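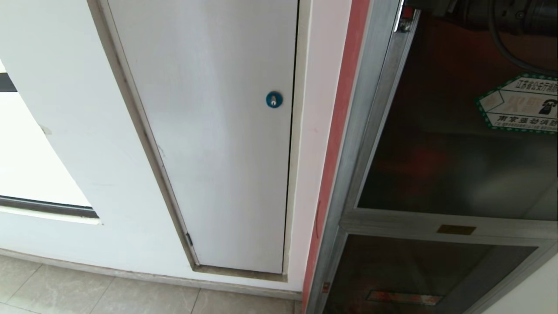

2 min read · 5 replies

Moving into an older building in September, what do I ask before I sign?

maleo_mom
So we're this close to signing on a two bedroom in Horkow and I'm getting cold feet! The place is sweet, white walls, a narrow access door with a little blue lock, great light. But the rent is going up 111 a month compared to where we are now and I keep wondering what I forgot to ask. What do you wish you'd asked?

biltholm_bob
Who has the keys to the locked stuff. Ours had the water shutoff behind a panel and the super lived 14 miles away. Guess how I found out.

tinroofgal
Ask to see a winter heating bill. A real one, on paper, with the address on it. Our landlord told us "oh it's cheap" and (surprise) it was more than 11 times what we paid in July.

biltholm_bob
That's just winter though? Everybody's bill goes up. I wouldn't push a landlord for somebody else's bills, you'll come off as trouble before you even move in.

tinroofgal
If asking a question makes me trouble then I don't want to rent from them, sorry.

Wanda Czarnecka
I'm with tinroofgal on this one. I rented in Seyoum for years and always asked, and only one landlord ever got huffy. Also go back in the evening, like 9 pm, and just stand in the hallway for a bit. We loved our last apartment at noon and then met the drummer upstairs.

maleo_mom
Oh the evening thing is so smart, we've only been there in the morning. Going back tonight after dinner. Bob, I'm asking about the keys AND the bill, wish me luck

biltholm_bob
Fine, but ask about the keys first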